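Coat stand

A coat stand (also coat tree, hall tree if it comes with a bench or mirror, or just "the rack" in my family) is a freestanding post with pegs or hooks near the top for hanging clothes. I look after the furniture pages of this home encyclopedia, and I'll admit this is the entry I've been itching to write, so forgive me if I run on a bit!

Most people picture one by the front door, loaded with wet jackets. Plenty of them end up in bedrooms though, and that's mostly what I'll cover. A bedroom stand catches the in-between clothes - the shirt you wore for an hour, the robe, the bag you'll want again tomorrow.

Parts and construction

The main upright is called the post. On traditional stands it's turned, meaning somebody spun it on a lathe and cut the rings and bulbs into it. (My friend Umesh Saxena turns posts in his garage and can talk about bulbs for an entire lunch.) The arms are called pegs, and they come out of a collar, a rounded section thick enough to take the holes. A ball at the tip of each peg keeps things from sliding off, and it's also a lot kinder to a collar or a sleeve than a bare end would be.

Dark, reddish-brown stands with a high gloss are the ones I grew up with, and I still love them. The shine shows every fingerprint, but it wipes clean with a soft cloth and catches the light beautifully. You can hang clothes straight on the peg or put them on a hanger first and hook that over the peg, my own habit with anything white. 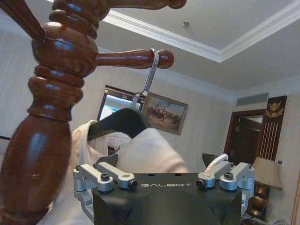 Placement in a bedroom

A stand wants a spot where its pegs clear the wall and the swing of the door. I leave 4 inches behind mine and wish I'd left 5. Corners work well, and so does the stretch of wall beside a wardrobe. Keep it away from anything hanging on the wall, as a coat sleeve can knock a picture crooked every single time you grab your coat.

Style matters more than you'd think with something this tall. Turned wood sits very happily with cream striped wallpaper, crown molding and a quiet landscape in a thin frame.
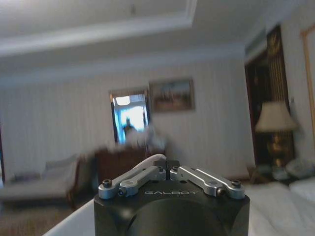 I've seen the same kind of post in a plain white rental and it looked fine there too, just a little more like a visitor. The Citano and the Jakby, two slimmer stands people write to me about, suit bare rooms better. Height is worth checking before you buy. Roughly 48 inches is a child's size, and a grown-up's long coat will puddle on the floor.

What to hang on it

Shirts and robes on hangers, hats on the top pegs, scarves anywhere. Soft cloth things are the easy part: they weigh next to nothing, they fold around a peg without complaint, and the ones with a cartoon and a bit of lettering on them cheer up a serious piece of furniture no end. I'm very fond of a rabbit. Check pale fabric for little dark spots before you hang it up, and put it in the wash if you find any.
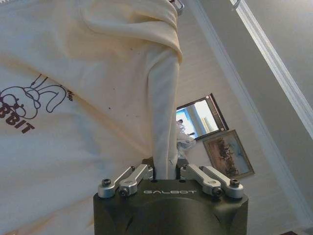
Balance and care

Load opposite pegs evenly, and put the heaviest thing low. Tighten the pegs by hand every March or so. If one keeps working loose, a dab of wood glue usually settles it.

See also: hall tree, valet stand, clothes hanger, wall hook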